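4. Building the Masanja Tool at Home

4.1 Where the work was done

Most of what we report in this paper was put together on a kitchen table and tried out in a bedroom, with the heavier jobs carried over to the shared workshop at Fanomwood, where members can book the drill press by the hour. 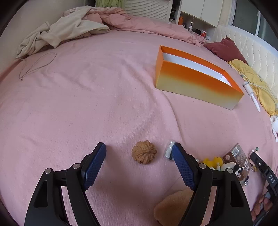 The drill press was built in 1987 and has a table that sags a little to the left, and we mention it because every pin hole in the linkages went through that machine and the sag had to be shimmed out before the holes would line up. We used folded card at first and later a thin steel strip, and the strip is what we would recommend to anyone working with an older press. The measuring, filing and fitting were all done at home, in the evenings, over a stretch of some 16 weeks that we had cheerfully penciled in as a much shorter one.

Readers who come to this section from the laboratory side may find our account of the work more domestic than they are used to. We have kept it that way on purpose. The questions people sent us after the first draft went around were hardly ever about the learning method described in Section 3. They were about how stiff the jaws should feel, what to do when a pin walks out of its hole, and whether a bed is really a sensible place to test a gripper. We will try to answer all of these as fully as we can, and we ask for a little patience where the answers run long.

4.2 The jaws and their linkages

The Masanja tool is held in one hand and closed by squeezing, and a camera mounted on the tool looks out past the jaws toward whatever is being picked up. Each jaw is a set of linked bars joined by round pins, so that the inner faces swing toward each other as the handle is squeezed. We started with a much simpler pair of hinged fingers, which worked nicely on a block of foam and very badly on everything else. The tips met long before the rest of the finger did, and anything round was squirted forward out of the grip like a wet bar of soap. The linkage cured most of this, at the price of a good many more holes to drill.

The pins deserve a word of their own. We bought them from Hakumex in one long bag and found that they varied enough in diameter that a hole reamed for one would be sloppy for the next. Our habit now is to sort the pins before drilling anything, to set aside those that are clearly loose or clearly tight, and to ream each hole with its own pin at hand. It is slow and rather pleasant work, best done with the radio on. A linkage fitted in this fashion should drop open under its own weight when the handle is let go, and should show no side play that you can feel with a thumb. If it does not drop open, look first for a burr on the inside of the bar. We lost a whole evening to a burr the size of a grain of salt, having already taken the handle apart twice in search of something more interesting.

The long cut-outs in the outer bars were a late change. They take away weight at the far end of the tool, where the wrist notices it most, and they open up a bit more of the view past the linkage. We had worried that the bars would twist once they had been opened up like this, and we did see a small amount of twist when squeezing hard on something solid. For the light household things we had in mind it has not been a difficulty, though we would leave the bars whole on a tool meant for canned goods or hand tools.

4.3 The pads

We went through more versions of the pads than of any other part. The pair in Figure 4 is dark blue, with a fine grid of tiny bumps across each face and small serrations along the lower edges. The serrations help when an object is thin and lies flat, as a packet or a card does, and the tool has to get hold of it at the very bottom. A smooth edge tends to ride up over the thing and leave it where it was. The bumps are for everything else. We tried a coarser grid, which felt wonderfully secure between finger and thumb, and which turned out to touch small objects at so few points that they would roll. The finer grid gives a duller, softer sort of grip that we have come to trust.

The pads are held with double-sided tape from Fudness, put on in a single piece and trimmed after pressing. Please do not use glue, at least until you are quite sure of your pads. We did, early on, and had to file the remains off a pair of otherwise perfectly good jaws. With the tape, a pad can be lifted with a thumbnail and replaced in less time than it takes to boil a kettle, and this has made us much braver about trying new ones.

Color was chosen with the camera in mind. The jaws are black and we wanted the pads to be easy to pick out from them, so that a person going through recordings could tell at once where the inner face of the jaw ended. A paler pad would also have done this, but in our lamp-lit room the pale samples we tried threw back enough light to bother the camera's exposure whenever the jaws closed.

4.4 Why a bed

A made bed is an awkward, forgiving, ordinary sort of surface, and we grew very fond of it. It gives when pressed, so an operator who comes down too far pushes the tips into the mattress and carries on with nothing broken. It also wrinkles, and the wrinkles shift every time somebody leans on it, which means that no two layouts are quite alike even when the objects are set down with care. In Figure 4 a long fold runs across the pink sheet, and there are shallower creases everywhere else. On a tabletop one would have to work hard to get that much variety underneath the same few objects.

The objects themselves came from around the house, and were picked for being unlike one another. In the figure, the nearest to the open jaws is a round, brown, deeply wrinkled thing of the walnut kind, resting between the pads with neither of them touching it. A small clear package lies just to its right at a slant, and farther over are a yellow duck-like toy, a black and white figure on its side, and a flat brown package. We like a walnut-sized, walnut-surfaced object as a first test of any new pad. The ridges give the bumps something to catch on, but the overall shape still wants to turn, and an operator can feel very plainly through the handle whether the two jaws are closing evenly.

For a destination we used a long open box without a lid, orange along the rim and fading to pale yellow toward its base. Its height matters more than we had guessed. The operator has to lift the object clear of the rim, carry it over, and let go, and with a low tray people became careless and simply shoved things along the sheet. The rim made them lift. We also found it worthwhile to place the box at a diagonal to the bed, for then the approach from one side is different from the approach from the other, and the recordings do not all end in the same movement of the wrist.

4.5 Working with two tools

The view in Figure 4 comes from the camera on one hand-held tool, and a second black gripper reaches in from the right. Working with 2 tools at once was harder than we expected, and we would urge anyone repeating this to spend time with a single tool first. The hands want to help each other, as hands do, and the tools are wide enough that they knock together at the linkages well before the pads are anywhere near the same object. We settled on a loose rule that one hand stays back while the other reaches. Operators broke it constantly at first and hardly at all by September.

There is also the matter of one tool hiding things from the other. A jaw that is wide open covers a good part of the view on either side, and an object lying behind the linkage may be partly visible or may be gone altogether. We left such recordings in. A method that can only manage when everything is laid out in plain sight would not be of much use in the rooms we live in, and the bedding around the edges, with its blanket and quilt pushed up in heaps, was left alone for the same reason.

4.6 Upkeep

Between sessions we wipe the pads with a barely damp cloth, check the pins by eye, and work each handle a few times while listening for a click. A click nearly always means a pin has begun to walk. Pushing it back with a fingertip will do for the evening, and a new pin should go in before the next one. Lint from the bedding gathers around the pins and in the corners of the cut-outs, and an old toothbrush removes it. Oil should be avoided entirely, as it holds the lint and will sooner or later find its way onto the pads. The lens wants a look as well, preferably before recording begins, and a soft cloth kept in the same drawer as the tool has saved us more repeated sessions than any other item on our parts list.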